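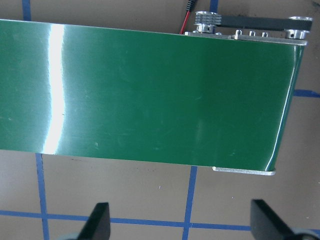 Jovora Automation Encyclopedia
Home | Topics | Standards | Safety | Glossary | Contact
February – by Viorica Ivanov

Grid marking (robot work cells)

Grid marking is the practice of dividing the work surface of a robot cell into equal fields with tape or paint. It is used mostly in small cells where an arm picks parts from a short conveyor and the parts, bins and fixtures change often. The marks give people a common language for positions. They do not replace the calibration of the robot, and no safety function may depend on them.

Origin and use

The practice has no single inventor. In the Lostley guideline, the in-house text most often copied by small workshops, it appears under the name "field layout". The guideline was written by Costel Đorđević and Adoración Calvo for training cells, and later it was accepted also for light production.

Tape and color

Blue tape is common on tan or brown surfaces, as it is easy to see and does not look like a warning. Yellow and red should be kept for hazards and for stops. The Lostley text asks for tape 50 mm wide at the outer border and permits narrower tape inside.
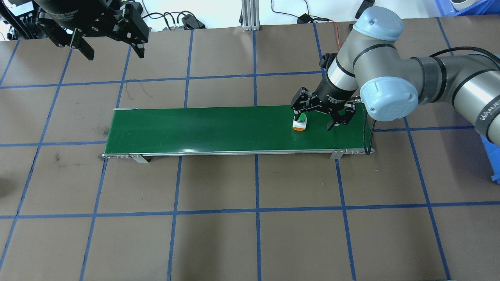

Lines are laid before the conveyor is fixed, so that they continue under it and can be followed on both sides. A strip that lifts at the end must be replaced on the same day. Pressing it down again is not enough, for the glue has already taken dust.

Rules for the conveyor

The belt is treated as a field of its own. Only the part being handled should be on it, and tools are never laid there, even when the drive is off. Before the first run the operator moves the open gripper along the full belt at reduced speed and watches the distance to the side rail. Cables of the drive are led away at the back, outside the reach of the fingers.
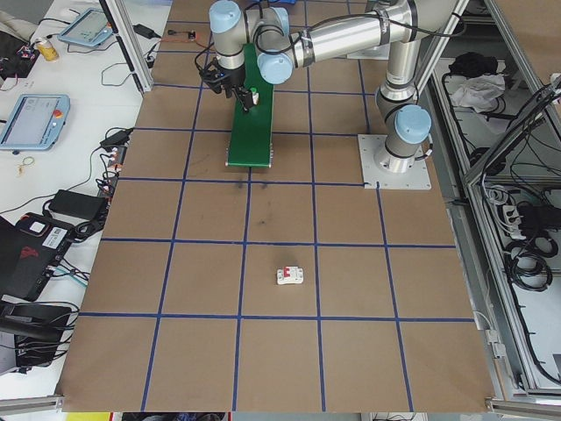

A part that waits on the table should stand inside one field and should not touch a line. This makes it possible to write its place as a column and a row, for example "C 4", and another person can put it back after a shift change. Bins are an exception. They may cover a line if their own outline is marked.

Teach pendants

Each pendant has a fixed place on a side table, with the emergency stop facing up and free of cloths, cups and cables. Where a cell has 2 arms, the pendants must be labeled – a person in a hurry will take the nearer one. The Mbwambo supplement adds that the path to the pendant should be kept clear on the floor also.
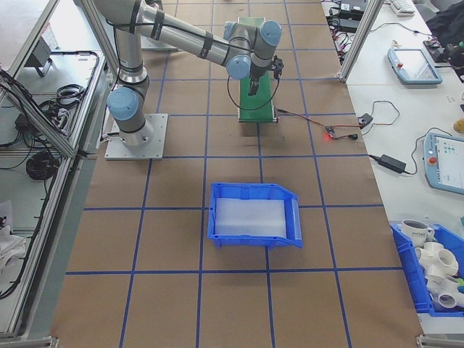
Inspection

The surface is inspected every 60 working days and after each collision, also a light one. The inspector looks at the tape, the screws of the base plate, the belt edge and the cable loops near the wrist. Results are written in the cell book and signed.

Criticism

Vicente Salinas has argued that grids invite operators to place parts by eye when a simple fixture would be safer. Amra Vukčević replied that fixtures are slow to change, and that most errors in her records came from undocumented moves of bins. The present Numix edition of the rules permits both methods in one cell, if the cell book says which one is valid for each part.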